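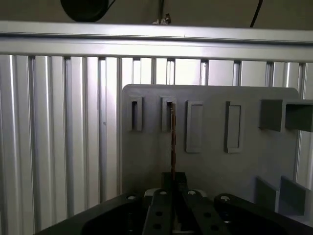 Posted by Myrtle Ruiz-Ortega on 01/02/2021
Filed under: manipulation, chores, long posts

The question I get asked most, usually by relatives, is when a machine will do the washing up. The question I get asked second most, usually by people who run small factories, is when a machine will put the part in the hole. They are the same question with different amounts of water involved, and my answer to both has been drifting for a while, so I am going to write it down.

I work on insertion. A gripper holds a rod, a panel has slots in it, and the rod has to end up in the correct slot without damage to either. The panel on our bench is a plain grey plastic thing with two narrow slots at one end, two raised rectangular frames with shallow recesses next to them, and a pair of square hollow boxes sticking out beyond those. The rod is thin and brown and goes with the slots. A person given the rod and the panel will finish before you have explained what you want. A robot arm will do it as well, provided you are careful about what you mean by "do it".

There are three versions of the task and they get mixed up in nearly every article I read.

In the first version the rod is always gripped in the same way, the panel is bolted down, and somebody has taught the arm the exact path. This has been solved for decades. It is how most shop-floor robots earn their keep. If the bolts are tight and the parts are good, it will run all night. Nothing in it resembles a household chore, where nothing is ever bolted down.

In the second version the panel may be a little out of place, or the rod may sit at a slight angle between the fingers. Now the arm needs to notice. A camera at the wrist helps a great deal, because it moves with the gripper and looks at the part of the job that matters. Force sensing helps too, and at the very end of the movement it helps more than vision does. This version works in many places with proper engineering behind it, and it is where I spend my days.

In the third version you hand the machine a rod it hasn't seen, a panel it hasn't seen, in a room it hasn't seen, and ask it to get on with it. That is what my aunt means by washing up. It does not work yet in any way I would put my name to.

The trouble with the final millimetre

Most of the travel in an insertion is easy. The arm goes from where it picked up the rod to a place in front of the slot, and any decent planner will do that. The difficulty is all packed in at the end.

Take the view from the wrist when the tip of the rod lines up with the second slot. On a flat view like that, a tip which is just in front of the slot and a tip which has entered the lower part of it look very nearly identical. The slot is a dark opening inside a raised rim of the same grey as everything round it. The rod covers part of the thing you are trying to measure. I have stared at a great many views of this sort and I would not bet my lunch on the depth from any one of them. A network trained on them has no better information than I have. It can be more patient, but it can't see round the rod.

A second camera at a different angle fixes some of this and brings a calibration job with it. Depth sensors of the kind we can afford are poor at short range and dislike shiny backgrounds, and the back of our cell is a wall of aluminium extrusion. Where the light catches the profiles you get long white streaks that move about as the wrist moves. The panel itself is matt enough to behave. I have considered hanging a cloth over the metal, and I have so far resisted, on the grounds that kitchens are full of shiny metal and I'd only be putting the problem off.

So contact does the last bit. The controller goes soft in the directions across the slot and pushes gently along it. If the tip lands on the rim, the rod tells you so through the fingers, and the arm starts a small spiral search. People do this without thinking when they put a key in a front door in the dark. A spiral search is dull to watch and it works well, as long as the rod has not slipped in the grip.

Slip is the part I would like the robotics press to write about. Our fingers are flat tapering plates with small round holes through them. They are strong and easy to make. They also hold a thin rod along a narrow line of contact, so a sideways knock at the tip has the whole length of the rod as a lever against the grip. Grip harder and you can mark the part. Grip softer and the rod turns between the plates and your carefully worked out tip position is fiction. Rubber pads help until they wear, after which they help less each day in a manner that looks exactly like a software fault. I have lost most of a July to this.

Figures, such as they are

I ran two batches before the winter break, both on the rod and the two slots, with the panel moved by hand between attempts. The total was 3,000 attempts. Of those, 1,704 went in on the first contact with no search at all. Most of the rest went in after a spiral. The remainder I have sorted into seven kinds of failure, and the largest kind by a long way is the rod turning in the grip. Choosing the wrong slot is in there too. The two slots look alike and stand side by side, and a policy that has learned "go to the dark narrow thing" is satisfied with either.

I'm not publishing a single success rate. It would be read as the success rate of putting things into things, and it would be nothing of the kind. It is the rate for this rod, this panel, these fingers, and my own habits when I shift a panel by hand, which are certainly less random than I think they are.

For comparison, the packing line at Grarenby that I visited uses the first version of the task throughout. They seat pegs into trays all day and their engineers talk about failures per month. They also have a person at the end of the line who straightens the trays. When I asked what would happen without her, there was a pause, and then a discussion of fixtures. I liked the place very much. It was tidy, the guarding was sensible, and the people knew precisely what their machines could not do.

What this has to do with the washing up

A dishwasher rack is a panel with slots. Cutlery is a set of rods with badly behaved ends. Loading one is insertion with loose tolerances, and loose tolerances ought to make it easier than my bench. They do. A plate will forgive you an error that would jam my rod a hundred times over.

Everything else is worse. Things arrive in a heap. They are wet, some are greasy, and a wet glass is close to the worst object you can show a camera. The order matters, because the big pan blocks the bowls. Somebody else has half loaded it already according to a private theory. And a household has no engineer to come round and adjust the pads.

The demonstrations I have seen of kitchen robots are real, on the whole, in the sense that the arm did move the plate. I look for three things when I watch one. Is it played at normal speed? Does the film show what happens after a fumble? Were the objects laid out apart from each other at the start? I have yet to see one that passes on all counts, and I'd be glad of a link.

Folding laundry is in a similar place, with the added insult that cloth has no fixed shape to estimate. Hoovering is done, mostly, since it is a navigation task with a brush attached and the floor holds still. Wiping a table is closer than people suppose. Force control is good at keeping a steady pressure on a flat surface, and a missed crumb breaks nothing. If I had to sell a household arm tomorrow I would sell it as a table wiper and keep quiet about the crockery.

On the shop floor the gap I would aim at is the small batch. A workshop such as the ones round Curkville may make a run of a part, then not see it again for months. Programming a path by hand costs more than the labour it saves. An arm which could be shown the job a few times, and then cope with a panel put down slightly crooked, would pay for itself there well before anything works in a kitchen. The shop can sweep its bench, light it properly and refuse to accept bent rods. My aunt can do none of those things, and would not if she could.

Next on the bench

New finger pads with a shallow vertical groove, so that the rod has somewhere to sit. It is a mechanical answer to what I had been treating as a learning problem, and I expect it to be worth more than the last two changes to the network put together. It will also make the fingers worse at holding anything that isn't a rod, including whatever eventually goes in those square boxes on the panel.

After that, a fresh set of attempts with the slots chosen at random and the choice logged before the arm moves. I did not log it properly last time. If you wrote to me asking for the per-slot breakdown, that is why you haven't had it.

Comments are open. Questions about pad material get answered first.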